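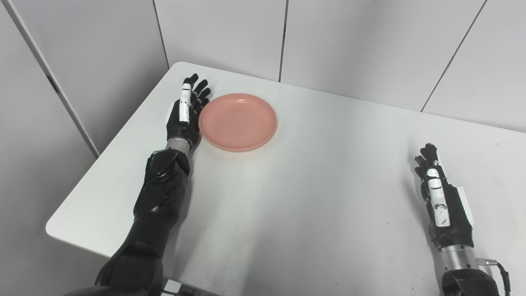

Notes for the smaller plates talk, Wutcombe library, evening slot

Start without slides. Ask who has been told to buy smaller plates to eat less. Wait for hands. Most will go up.

The claim: a small plate makes a portion look bigger, so you serve less and feel just as full. It's a nice story. I believed it for years and bought the plates.

First problem. Seeing a portion as bigger is one thing. Eating less over a whole day is another. Plenty of people go back for seconds, and I'm one of them. Ask what a study measured before you ask what it found.

Second problem – buffets. A lot of the early enthusiasm came from people serving themselves once, with strangers watching. My kitchen at 9 p.m. doesn't work like that.

Go slow here. Tell the Lukimden canteen story. Nandi Ngubane ran the kitchen when they switched plates in January. Over the month they served 4000 lunches, and management announced that waste was down. She pointed out that they had also dropped the soup and put the bread behind the counter. So which change did it? They had no way to tell. (Pause. Somebody usually says "the bread.")

Then the Larkia leaflet. Read the line about "100 percent of families noticed a difference." Ask what difference. Ask how many families. The leaflet doesn't say.

Be fair: a small plate does no harm, and if you like yours, keep it. I still use mine for toast. My complaint is with selling it as a diet.

If short of time, skip Larkia and go straight to questions. Someone will bring up chopsticks. I have no good answer on chopsticks.

2 comments

Wian Van der Merwe
I was there and I was the one who said bread. Still think it was the bread.

pudding_first
Fine, but my bowl is huge and I do fill it every time. Explain that.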